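31/05/2021 — Pereyra bench, arm build, pusher tests

Maple board back on the pegboard, eight plastic blocks, rod tool on the wrist.

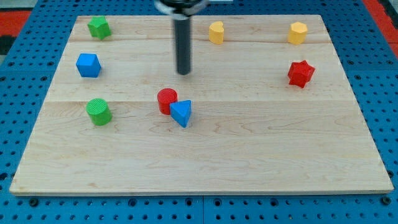

## Setup

- Arm: the Storkel kit, with the second joint rebuilt in March. No changes to the gearing this session.
- Tool: straight rod, rounded tip. Replaces the two-finger gripper for all push work.
- Controller: Comomby board, firmware as before. Current limit on the shoulder lowered one step.
- Blocks: two each of green, blue, yellow and red. All starts are in the upper and middle part of the board. Front half kept clear as the target area.

The red cylinder and the blue triangle are close together on purpose. The planner needs to decide whether to separate them or take the triangle first, and up to now it has only seen layouts with generous gaps.

## Tip height

Spent the first hour on this. The old offset was measured with the gripper fitted and was no use for the rod. Zeroed again by lowering onto a sheet of paper at four corners and the middle of the board. Back left corner reads high compared with the rest. Could be the board, could be the pegboard panel under it. Shimmed the board with card and got the spread down to 2 mm.

Working height set to 3 mm above the wood. Lower than that and the tip catches on the way out of a long push. Higher and it rides up on the rounded lobes of the heart.

## Runs

18 pushes, single block each, straight line toward the front edge. Speed fixed at the slow setting.

- Cube: tracks well if the contact point is centered on a face. Off center it rotates and then slides along the rod.
- Cylinders: roll off to one side of the tip nearly every time. Short pushes with a re-approach work better than one long one.
- Stars: good. The tip settles between two points and stays there.
- Hexagon: fine on a flat, poor on a corner.
- Heart: only good from the back, in the notch. The planner does not know about the notch yet.
- Triangle: 2 tries next to the red cylinder, both dragged the cylinder along. Needs a sideways move first.

Stopped when the shoulder servo started to hum at rest. Hum went away with the limit put back where it was, so the lower limit is too low for holding the arm out over the back row. Left it at the original value.

## Vibration

The rod still shakes at the end of each fast travel move. Checked the mount screws, all tight. The play is in the wrist bearing. Tried a longer ramp in software: better, but it adds a noticeable pause before every approach. Mellach wrist block has a wider bearing seat and the same bolt pattern. Drawing is in the shared folder, print not started.

For now there is a wait after every travel move before the tip goes down. Ugly but the contact points are repeatable.

## To do

- Print the wrist block, solid infill around the bearing seat.
- Store tip offsets per tool so swapping back to the gripper does not mean doing the paper routine again.
- Add contact candidates by shape. Notch for the heart, flats for the hexagon, gaps for the stars.
- Separate move for touching pairs, then repeat the triangle.
- Look under the back left pegboard panel before blaming the board.

Shims are taped to the underside of the board. Please leave them on if you move it.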